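Tea Evenings at Porcombe: Frequently Asked Questions

Updated March 4, 2020

Who organizes the tea evenings?
The evenings are organized by Hường Tôn and Leonie Imhof. They started in January with a small group of friends from Flandbridge, and now the mailing list has 116 names. You do not need to be on the list for coming.

Do I have to know something about tea?
No. Many guests drink only tea bags at home, and they are very welcome. Each evening we taste 4 teas, and Hường tells shortly where each one was grown and how it was dried.

Can I bring my own mug?
Yes, please do. Any size is good, but a very large mug makes the tea cold fast. Write your name under the bottom with tape.
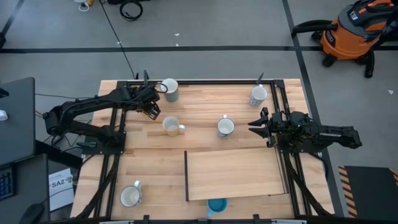 Six mugs on the table.

What does it cost?
We ask for a small payment at the door, in cash. Children drink free. If the price is a problem for you, speak with Leonie and she will find a solution.

Is there tea without caffeine?
There is always one herbal tea. Rooibos and mint are the usual ones. Please note that decaffeinated black tea still contains a little caffeine.

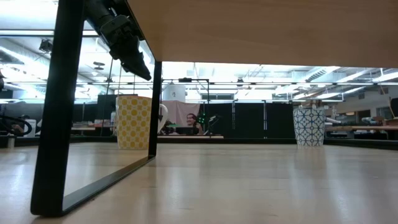 Polka dots and a tile pattern.

How hot should the water be for green tea?
We use water of about 171 degrees Fahrenheit. Boiling water makes most green teas bitter. Without a thermometer, boil the water and let it stand some minutes with the lid open.

May I bring food?
Plain cookies and fruit are fine. Please leave at home everything with strong smell, also perfume, as it disturbs the tasting. 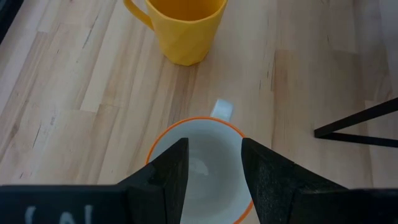
Yellow mug, wooden tabletop.

Can I buy the teas afterwards?
We do not sell tea. Mawar Menon keeps a list of the shops where we bought it, and she can send it to you by e-mail.

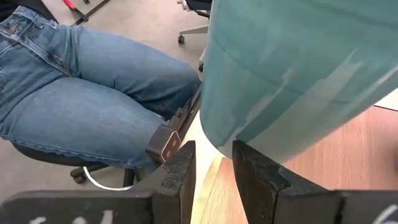
How do I cancel my place?
Write to Ulla Isaksson until noon of the same day. Your place then goes to the next person on the waiting list.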